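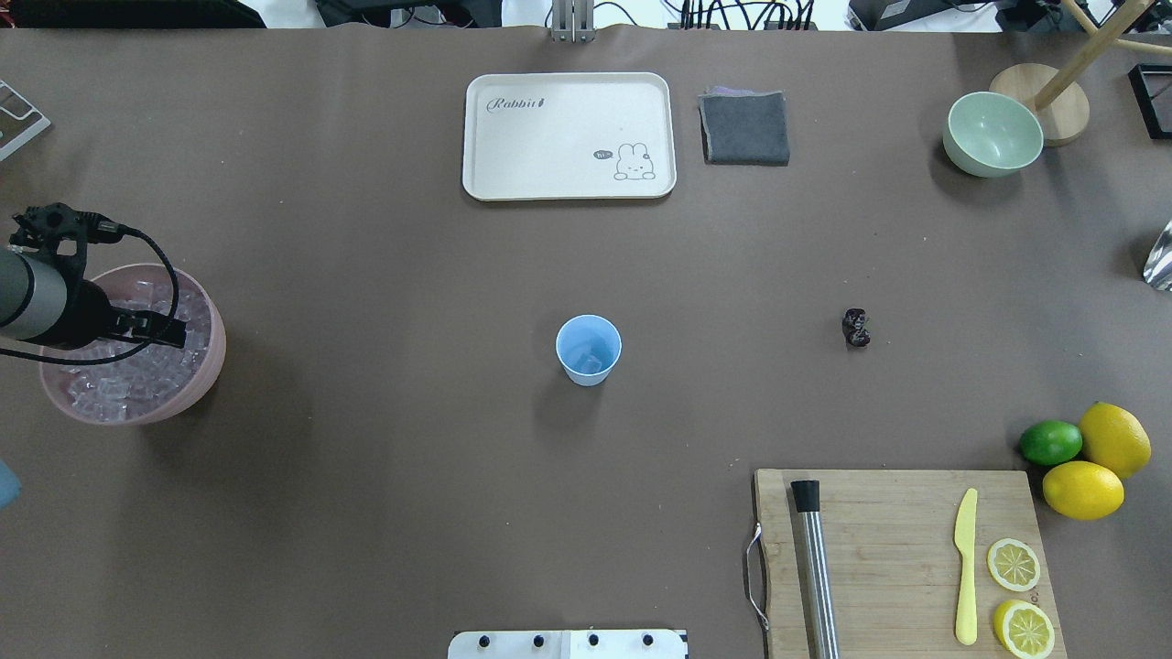 Oveo Ice and Lemon: the snagged cable episodes

README for the August release

Hello, and thank you for downloading this. If you came for a tidy set of drink-making demonstrations, you want the main Oveo set, and you will probably be happier there. This smaller set holds the runs from the stretch when our gripper cable kept catching on the ice bucket. We very nearly deleted the lot. Witold Krajewska talked us round, on the grounds that everybody who puts a gripper over a bucket will meet this fault sooner or later and might like to see what it does to the data, and I have come to think he was right.

What is in it

There are 126 episodes, all recorded at the Gundale bench with one arm and one operator at a time. In each one the arm takes ice from the pink bucket and puts it in the light-blue cup, and in the longer ones it goes on to the lemon slices on the cutting board. The rest of the table is left dressed the way a home bar might be, with whole lemons and a lime, the steel muddler, a pale yellow plastic knife, a mint-green bowl and the Rabbit tray (everyone's favourite, and yes, it does say "hi"). Most of those things are never touched. Please don't take their being there as a sign that a task was planned for them.

Each episode has the head view, joint positions, motor currents, gripper opening, the operator's commands and a short text note. The notes were typed at the bench between runs, so the spelling comes and goes.

What went wrong

The cables leave the top of the gripper, go up and over in a loop, and hang down again. When we first set up the bench that loop was short and sat well clear of everything. Then we moved the bucket closer to the arm's base so that the cup could be reached more comfortably, and let out more cable so that the wrist could turn fully. Both changes were sensible and both were mine. Together they meant that with the gripper over the ice, the loop came down across the rim of the bucket.

For a good many runs nothing came of it. The cable slid over the rim and slid back. Now and again, though, when the wrist rolled while the arm was low, the cable tucked itself under the lip and stayed there, and the next lift took the bucket along with it. Usually that was only a tilt and a scrape. Once it was a full bucket of ice over the table, the operator's shoes and a fair part of the floor, at ten to six in the evening, when we had all been hoping to go home.

Lutfa Gazi found the cause. The rest of us had been blaming the grip force, as the current trace shows a lovely clean spike that looks just like a cube jammed between the fingers. She plotted the wrist current next to the finger current and saw the wrist rise first, every time. A jammed cube does it the other way about.

How the episodes are labelled

The column called snag has four values.

none: the cable may touch the rim but never holds. Most episodes are these.

catch: the cable holds and then frees itself or is freed by the operator backing off. There are 36.

stop: the arm's own force limit tripped and the run ended there. There are 9.

spill: ice left the bucket and landed on the table or floor. There are 5, and none of them is also counted under stop. We found that worrying, and you will find more on it below.

Lutfa and Witold labelled every episode separately and then sat down together over the ones where they differed. Nearly all their disagreements were between none and catch, so if you only need a rough split I would join those two and not lose any sleep.

The safety side

The force limit had been set for lifting a heavier tool and was never brought back down. A bucket of ice hanging from a cable weighed less than the limit allowed, so the arm carried on quite contentedly while the bucket tipped. Nobody was hurt. Wet floors next to powered equipment are no joke all the same, and we stopped recording as soon as the labels made the pattern plain.

Before we began again we did the following. The force limit was lowered for any task without a tool. The cable was shortened and clipped further up the arm. The bucket moved away from the base, which cost us some reach at the far side of the board. A person now stands by the stop button whenever the gripper is lower than the bucket rim – previously we did this only for new operators. If you are copying our layout, please copy the new one, which is drawn in layout_after.pdf. The old one is kept in layout_before.pdf purely so that you can make sense of these recordings.

Things to watch for

The gripper hides part of the ice in the head view, and it tends to do so at the very moment you would most like to see it. We have no second camera for these runs, I'm afraid.

Ice melts. Episodes late in a session have smaller, wetter cubes, and the operators grip them differently. Session order is given in order.csv.

Please don't train a policy on the catch, stop or spill episodes as though they were good demonstrations. They were collected in good faith by people trying to do the job properly, and the commands look perfectly normal until the cable holds. Use them for fault detection, or for testing whether your own monitor notices the wrist before the fingers.

Questions and corrections go to Lutfa or Witold through the contact page. If you think we have mislabelled an episode, send the episode name and the time within it, and one of us will have another look.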